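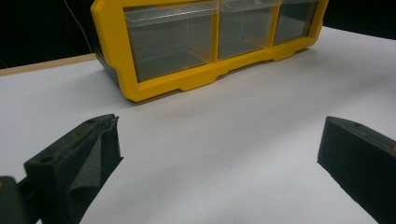 Sorting out the craft desk at Unbridge is a job I put off every year until July, and then I rather enjoy it once the kettle's been on (and on again). I began with the yellow organiser, and with its three clear drawers standing empty in a row it looked so cheerful that I was half tempted to leave it that way! Buttons will live in one, I think, and ribbon ends in another.

Next come all the small boxes, and I do have a soft spot for small boxes. 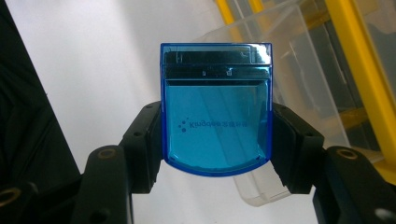

The little blue see-through one, with the Kingdee name showing back to front through the plastic. Such a lovely colour.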